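Fulia Z3 Counting Scale
Section 4: Placement, Leveling and First Calibration

Read Section 3 (Unpacking) before starting. The transport screw must be out before the scale is placed on any surface. Part numbers in this section refer to the Zokham parts list, sheet 1286.

4.1 Choosing a location

The scale reads to 0.1 g up to 3000 g. At this resolution, air movement and floor vibration affect the display. Pick a location that meets the following conditions:

- Away from heating vents, fans and doors in regular use.
- Out of direct sunlight for the whole working day.
- On a surface that does not bend when leaned on.
- Within reach of a grounded outlet. Do not use an extension cord. 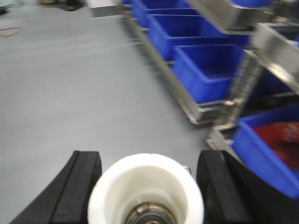
If the building has a suspended floor, place the scale close to a load-bearing wall. A concrete slab needs no special treatment. Rubber pads under the bench are not recommended, as they let the bench sway at low frequency and the display will take longer to settle.

CAUTION: Do not place the scale on the same bench as a compressor, grinder or vibrating feeder. Damage to the load cell from constant vibration is not covered by the warranty.

4.2 Preparing the bench

1. Move the bench to its final position before adjusting anything.
2. Press down on each corner of the bench top in turn. If the bench rocks, adjust the feet until it stands firm.
3. Tighten the lock nut on each foot, if one is fitted.
4. Check the bench top with a spirit level, lengthwise and then crosswise. The scale's own feet can correct a slope of up to two degrees.
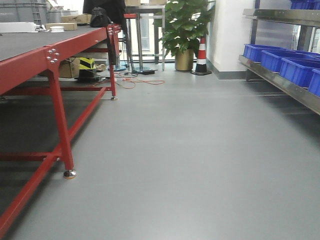

Fig. 4-1. Steel-frame bench with leveling feet.

5. If the bench has a soft mat, set the scale on the hard plate supplied (part 19). The plate goes smooth side up.

NOTE: Benches on casters may be used for counting, but not for check weighing - even with the brakes on.

4.3 Leveling the scale

1. Set the scale in place with the display facing the operator.
2. Find the bubble level at the rear left of the housing.
3. Turn the two front feet until the bubble moves to the center line. Clockwise raises the corner.
4. Turn the rear feet in the same way until the bubble is inside the circle.
5. Fit the weighing pan. Turn it slightly until it drops onto the four pins.
6. Check the bubble again. Fitting the pan can shift the housing.

Repeat the leveling procedure every time the scale is moved, including short moves along the same bench.

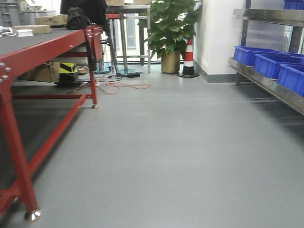
4.4 Warm-up

Connect the adapter to the scale first, then to the outlet. The display runs through a segment test and shows the software version. Leave the scale switched on, with nothing on the pan, for 60 minutes. If it has been stored in an unheated room, allow four hours.

4.5 First calibration

1. Press and hold CAL until the display shows C-0.
2. Wait for the stable mark, then press ENTER.
3. When the display shows the weight value, place the calibration weight in the center of the pan. Handle the weight with gloves or the fork supplied.

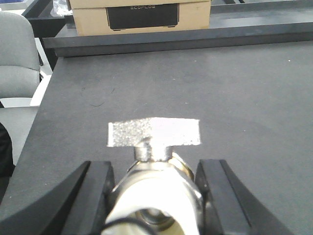 4. Wait for the stable mark again. This can take almost 19 seconds.
5. When the display shows PASS, remove the weight. The scale returns to zero by itself.

If the display shows Err 4, the weight was moved during the reading. Start again from step 1. If it shows Err 6, the transport screw is still in place - see Section 3.

Record the date and the result on the card inside the rear cover. Calibration is due again every May, and after any repair.

For service, contact Plondbridge and have the serial number ready.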